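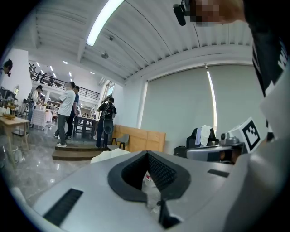
Acta da reunião dos utilizadores do espaço Clarier

Outubro de 2018

Presentes: Mirjana Bošković (preside), Teodora Kos, Mirsad Pavlović, Stijn Van Hecke.
Ausente com justificação: Uriel Herrera, que enviou as suas observações por escrito.
Redige a acta: Teodora Kos.

A reunião começou à hora marcada, na mesa comprida do piso de baixo. A acta da reunião anterior foi lida e aprovada, com uma correcção pedida pelo Stijn: onde estava escrito "cortinas" deve ler-se "estores".

1. Estores da parede das janelas

A Mirjana recordou que os estores cinzentos ficam quase sempre descidos, e que várias pessoas pediram mais luz natural durante a manhã. O Mirsad é da opinião contrária. Para quem trabalha virado para a janela, o reflexo no ecrã cansa muito, e ele prefere os estores em baixo todo o dia. O Stijn observou que entre dois dos panos fica uma fenda estreita por onde entra a luz, e que esta fenda incomoda mais do que uma janela aberta, porque a faixa de luz vai passando de uma mesa para outra.

Discutiu-se bastante tempo. Ficou combinado o seguinte: de manhã os estores podem ser levantados até metade, se as pessoas sentadas perto da janela estiverem de acordo. Depois do almoço descem outra vez. Quem sai em último lugar deixa-os em baixo.

Quanto à fenda, a Teodora vai perguntar à firma Radonjić se é possível aproximar os panos sem desmontar o suporte. A firma já nos enviou um orçamento para substituição completa, no valor de 2192 euros. Todos acharam demasiado para este ano – o assunto da substituição fica para Dezembro.

2. Iluminação do tecto

O Uriel escreveu que, na sua opinião, as lâmpadas fluorescentes compridas são fortes demais e que gostava de trabalhar só com as luzes pequenas embutidas, as do lado do mezanino. O Mirsad respondeu que estas luzes pequenas ficam ao fundo e não chegam para iluminar as mesas do meio.

A Mirjana explicou que o tecto de painel ondulado dificulta qualquer mudança: os suportes têm de acompanhar as nervuras, e não se pode furar onde se quer. O electricista da Bullstead já avisou disto na última visita. Pediu-se que ele volte e diga se os interruptores podem ser separados em dois circuitos, um para as fluorescentes e outro para o mezanino. A Mirjana telefona.

O Stijn perguntou também para que serve a peça redonda cinzenta que está pendurada do tecto. Nenhum dos presentes soube responder com certeza. O Stijn julga que foi instalada antes de nós entrarmos. Pergunta-se ao mesmo electricista.

3. Cadeiras e roupa deixada nas cadeiras

Este ponto foi pedido pela Teodora. As cadeiras pretas de escritório são para sentar e são de todos, mas estão a ser usadas como cabides. Junto à janela há uma que tem um pano branco e uma coisa azul clara nas costas, e quem precisa de se sentar não sabe se pode tirar. O Mirsad disse que não são dele. O Stijn disse o mesmo. Pergunta-se ao Uriel.

A Mirjana propôs comprar um cabide de pé. A Teodora viu um modelo simples no catálogo da Lonent, com 12 ganchos, que lhe parece suficiente. O Stijn preferia ganchos na parede perto da entrada, porque um cabide de pé cai facilmente quando tem muitos casacos de um só lado. Votou-se: três votos para o cabide de pé, um voto para os ganchos. Compra-se o cabide, e coloca-se ao lado da escada do mezanino, sem estreitar a passagem.

Até o cabide chegar, pede-se a todos que levem a roupa e os panos para casa no fim do dia. Os panos de limpeza guardam-se no armário debaixo do lava-loiça, e secam antes no varão da copa.

4. Arrumação do mezanino

O Stijn informou que já separou as caixas que estavam no mezanino. O que é papel foi para a reciclagem. Ficam ainda 2 estantes desmontadas, das quais faltam parafusos. O Mirsad acha que tem parafusos do mesmo tamanho em casa e vai trazer uma amostra. Se não servirem, oferecem-se as estantes a quem as quiser.

Lembrou-se que o peso máximo afixado para a zona junto ao corrimão tem de ser respeitado. Nesta zona só se podem colocar coisas leves.

5. Contribuição para pequenas despesas

Cada utilizador entrega 20 euros à Teodora até ao fim do mês. Este dinheiro serve para o cabide, os sacos do lixo e o detergente. O Uriel já pagou. O Mirsad pediu que desta vez os recibos fiquem colados no caderno azul – na última vez estavam soltos e perderam-se alguns. A Teodora aceitou e pediu desculpa pelo sucedido.

6. Outros assuntos

O Stijn pediu que as chaves do armário grande voltem sempre ao mesmo gancho.

A Mirjana perguntou se alguém quer ficar com a limpeza dos vidros antes do inverno. É preciso levantar os estores todos e afastar as cadeiras. Ofereceram-se o Mirsad e a Teodora, que combinam a data entre si e avisam os outros com alguns dias de antecedência.

Tarefas que ficaram distribuídas

Mirjana Bošković: telefonar à Bullstead por causa dos interruptores e da peça redonda.
Teodora Kos: falar com a Radonjić sobre a fenda entre os estores; encomendar o cabide; colar os recibos.
Mirsad Pavlović: trazer os parafusos; limpeza dos vidros com a Teodora.
Stijn Van Hecke: escrever ao Uriel sobre a roupa na cadeira e enviar-lhe esta acta.

A próxima reunião realiza-se em Dezembro, no mesmo lugar. Quem quiser acrescentar pontos à ordem de trabalhos escreve à Teodora.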